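Rasance Home Trainer, two weekends in

I've wanted a robot to put my dishes away since I was about six, so when my friend Zubaida Afridi passed me her login for the Rasance trainer I cleared my Saturday. It's software only, no hardware. You get a pretend kitchen, a pretend arm, and a list of chores to teach it. The full license is $2000 (gulp!), but the trial gives you 20 chores and that's plenty to get a feel for it.

I started with the cabinet chores, working mostly from the gripper view.
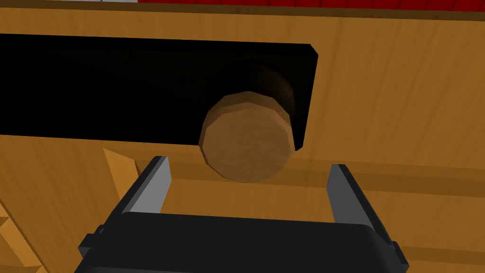
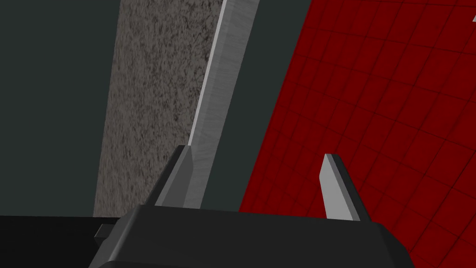
Setup took me 4 tries. The installer wants a folder it never names, and Marion Urquhart on the Skakance forum had to walk me through it (thank you, Marion!!). Once it's running, though, it's lovely. You drag the arm through a motion a few times, hit Learn, go make coffee, and come back to see what it picked up. Opening things went pretty well for me. Closing them, less so, and anything with a dish towel was a total mess. It also has no sense of hurry. A chore I'd do without looking up from my phone takes it minutes.

So can a machine run my kitchen yet? No, not mine, and my drawers stick, which the pretend ones never do. I'd love a "crummy old house" setting. I'd also like an undo button that goes back more than 2 steps.

The trial is worth it if you like tinkering. I'd hold off on paying until the April update, which is supposed to add laundry. I have a lot of laundry.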